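Student Manipulation Project: report to the Govero education fund
Second reporting period
Prepared by Wiebke Wiegand, with notes from Peter Vondráček

You asked for a plain account of where the money has gone and whether the students are getting anywhere. I was doubtful about this project when it was proposed and I remain doubtful about parts of it, so please read what follows in that light.

The club has 2 strands. The first is the kitchen task, which runs entirely in simulation and takes up nearly all of the students' time. The second is the written coursework, marked by Oldřich Malý, and I will come to that at the end.

The kitchen task sounds easy when it is said aloud. Two arms with five-fingered hands work over a white table, with a cutting board in the middle, a wicker basket at the back left and an oval dish on the right. The students write the code that gets a hand to a named item, closes it and moves the item to where it has been told to go. Most of the trouble is in the closing. Fingers that look right on the screen turn out to be pushing the item away, and a rounded item gives them very little to hold on to.
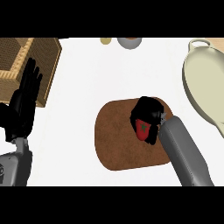
Page 2 of 5

The students chose the red item for nearly all their work on the right arm, and I would have preferred a wider choice. One object grasped many times tells us a good deal about that object. Ludmila Vaněk, who supervises the sessions, argues that beginners need something that stays the same from week to week, and I accept that for the first half of the year. I do not accept it for the second half, and the plan below says so.

Results. The students logged 287 attempts in this period. They report 95 of these as complete, meaning that the item was picked up and set down where the instruction said. That is about a third, and I would ask you not to read much into it. The early attempts were made with a grip setting that was later thrown out, and the students changed their minds in November over whether an item that rolled after being let go should be counted. The older entries were never gone through again under the new rule. Peter has asked for this to be done and it has not been done yet.

The left arm is the weak point of the whole project. It was put into the proposal as an equal partner, with talk of one hand steadying the board while the other worked. Very little code has been written for it. The group who had it lost two members to exams and the remaining student moved over to help with the right arm, sensibly enough from her point of view. Unless somebody takes it on by January I would rather see it dropped from the title of the project than carried along for show.

The dish has been harder than the board. Going down over the rim means the fingers have to come in at a steeper angle, and the students' first route planner took no notice of the rim at all. Godfrey Gachanja rewrote that section with two of the older pupils. He is pleased with it. I have watched it run and it is better than it was.

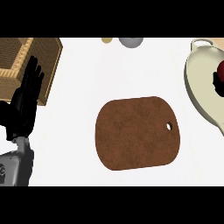 Right hand at the red item in the oval dish, left hand open in front of the basket.

Spending. We have used 950 of the equipment and licence money, nearly all of it on the yearly fee for Flustora, the simulator. The fee was paid in full in September, which I would not do again, as a half-year licence was on offer and would have given us a way out. Nothing has been spent from the travel line. The trip to the Cabrera schools contest was put off until the spring round, because the entry rules ask for a working run with both arms and we do not have one.

What the students have learned. This is the part I find hardest to judge. Attendance is good. The stronger pupils can now explain why an attempt failed, which they could not do in September, when every failure was put down to the software. The weaker pupils mostly watch. Oldřich's marks for the coursework bear this out: the logbooks are either very full or nearly blank, with few in between. He suggests smaller groups and a fixed turn at the keyboard for each pupil, and Ludmila will try it from January.

There is also the question of whether any of it would carry over to a real arm. The proposal said that it would. Nothing in this period has tested that, and I would be glad if the claim were left out of anything Govero publishes until something has. Stamia have offered us an afternoon in their workshop, though no date has been agreed.

Plan for the next period
Go back through the attempt log and apply one rule to all of it.
Bring in at least one other item for the right hand.
Decide by January whether the left arm stays.
Settle the Stamia visit, or tell you that it has fallen through.

I am not asking for more money at this stage. If the log is put in order and the figures hold up, Ludmila will probably want to, and I have told her I will look at the log first.

W. Wiegand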